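Folding task, two arms: policy stalls at the second fold after switching from hand guiding to remote control

Asked in: Teaching and demonstration
Tags: bimanual, teleoperation, cloth, demonstration-quality, gripper
Asked June 28, 2020 by tullosus_bench

Two arms on a shared table, parallel grippers with long tapered fingers, leader-follower remote control through a pair of small passive leader arms. The task is folding a waffle-weave cloth into a long low bundle and squaring up the ends. Control software is Mellor, recording at the default rate. Joint positions, gripper opening, and one fixed camera view are logged. No wrist force sensing on either side.

The first set of demonstrations was done by hand guiding: arms in gravity compensation, one person on each arm, moving the wrists directly. We recorded 200 of those. The trained policy did the first fold fine and the second fold badly, and it was obvious why once I replayed the video. The operators' forearms are in view in every recording and they are of course absent at run time. I also suspect that two people never time a two-arm move the same way twice.

So we switched to remote control with a single operator and recorded the whole set again, same cloth, same start poses. The people are out of the way now and the timing between arms is much better. The problem has moved. On playback of a single recording, open loop, the second fold works. With the trained policy, both grippers go to the cloth, press against the front of it, and stay there. The fingers don't close. Sometimes one arm drifts back 7 or 8 mm and returns. After a while the watchdog stops the run.

Position at the stall, left and right finger both against the near side of the bundle:
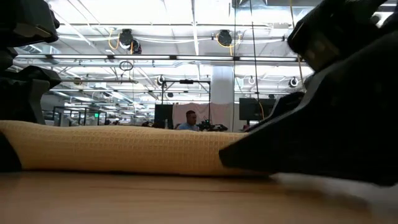

Cloth on the table between the two grippers, right fingertip against the front of the fold.

Things already checked:

Gripper calibration, both sides. Zero and full open agree with the log.

Latency between leader and follower. Constant, and the same for both arms.

Camera exposure. The ceiling lights at the top of the view are blown out but the cloth is not, and the weave is easy to see.

Camera mount. It has not shifted between recording and running. I overlaid a recorded image on a live one and the table edge lines up.

Training length. Longer training makes the stall more stable, if anything.

The operator says she waits at that point in the demonstration to look at the cloth before she grips it. I didn't think a pause would matter since the pause is in the data and the policy should learn to pause and then move on. Is that wrong? And is there any reason to go back to hand guiding for part of the task? I would prefer not to mix the two, but I've read threads here that recommend it.

3 answers, sorted by score

Answer 1 (accepted)
by Amra Hodžić

Your pause is the problem, and the assumption in your last paragraph is where it goes wrong.

If the policy sees only the current image and the current joint positions, it has no clock. During a pause, those inputs barely change from one sample to the next, and the recorded action for nearly all of them is "stay where you are." At the end of the pause there is one sample, or a handful, where the inputs look the same and the action is "close." The policy fits the majority. Once it arrives at that pose it reproduces the most common action for that pose, which puts it in the same pose, and so on until your watchdog trips. That also explains why more training makes the stall firmer. It is learning what you gave it.

The small drift you see on one arm is probably the operator's hand relaxing on the leader during the wait. It gets recorded like anything else.

In the order I would try them:

1. Measure the pause. Plot joint speed for both arms over one recording and mark every stretch where both are below a small threshold and the gripper command is not changing. On a cloth task we had at Jerkholm, a quarter of the samples in a typical recording were like this, and most of them sat in front of the two grips.

2. Trim those stretches and retrain. Keep a few samples from each so that the speed doesn't jump. Do not trim while a gripper is moving, even if the arms are still. People do this by accident when the filter looks at arm joints only, and then they lose the grip entirely.

3. Have the policy predict a chunk of future actions instead of one. If the chunk is longer than what is left of the pause after trimming, the close command falls inside it and gets executed. Start with 14 steps and go up.

4. Re-record with a changed instruction to the operator. Let her look at the cloth while the arms are still on their way, a few centimeters off, and then make the approach and the grip as one movement. A slow continuous approach is much better data than a fast approach followed by a wait. This takes some practice. Throw away the first 11 or so from each operator.

There is a second point, specific to your setup. Check what you log as the action. With leader-follower control there are two candidates: the leader position (what was commanded) and the follower position (what was reached). With a finger pressed against cloth and table, these differ. The leader goes slightly past the surface, the follower stops at it, and the difference is what produces the contact force. If you train on follower positions, the policy commands exactly the surface and applies no force. The fingers then touch the fold without getting under it. Log the leader as action and the follower as observation. Your open-loop playback works, so I would guess playback uses the leader stream, but the export for training in Mellor is a separate setting and you should look at it.

On mixing: I would stay with remote control only. Hand guiding has the same flaw in a worse form – there is no commanded position at all, only the measured one, so every contact in those recordings is missing its force. It is acceptable for free-space moves and waypoints. For a grip on soft material I would not use it, and with two people on two arms I would not use it for anything that needs coordination.

Comments on this answer

tullosus_bench: The export was set to follower. I would not have looked there. Changed to leader, no retrimming yet, and the right finger now goes in under the edge of the cloth on most runs. It still waits too long before closing. Trimming next.

tullosus_bench: Trimmed, chunk length 14. Second fold completes. The left arm is a little early on the release but that's a different question. Accepted.

Amra Hodžić: For the early release, check whether your trim removed the dwell after the cloth is laid down. That one you want to keep. The cloth needs it.

Answer 2
by himulura_user

Agree with the above about the pause. I'd add two things from the hardware side, in case somebody arrives at this thread with the same symptom and the log settings are already right.

With long tapered fingers, the tip can be in contact with the cloth while the pads are still nowhere near it. From a fixed camera at table height, the arm covers the far end of the cloth and the contact is only visible from the front. If your operator is standing where she can see around the gripper and the camera can't, she is acting on information that isn't in the recording. The test is simple: make her work from the camera picture alone, with a screen in front of her and the table out of sight. If she can't do the fold that way, the policy has no chance either. Either move the camera or add one on each wrist. We use wrist cameras on the Himulura cells and for cloth I wouldn't go back.

Also look at the background. A view that takes in half the room behind the table will contain people, monitors, and hanging cables, and those change from one session to the next. If all your good recordings were made in the same session with the same person in the same spot, the network is free to use that. Crop to the table if you can do so without losing the upper part of the arms. Otherwise spread the recording over several sessions and leave the room as it normally is – tidying up for the recordings makes it worse.

I haven't seen the gripper stall come from background alone. I have seen it make one arm hesitate at the start.

Comments on this answer

tullosus_bench: Tried the screen test. She can do the first fold from the camera picture but needs three or four attempts at the second. Wrist cameras are on the list for August.

mellor_rt: If you crop, crop in the training export and at run time from the same config file. Ask me how I know.

Answer 3
by gripfan

Had same thing, lowered the gripper speed and it went away. Also maybe the cloth is too thick? Try a thinner one first. Waffle weave catches on the finger edges.

Comments on this answer

himulura_user: Lower gripper speed shouldn't do anything if the close command is never sent. Did you retrain at the same time?

gripfan: yes, with new recordings

himulura_user: Then it was the new recordings.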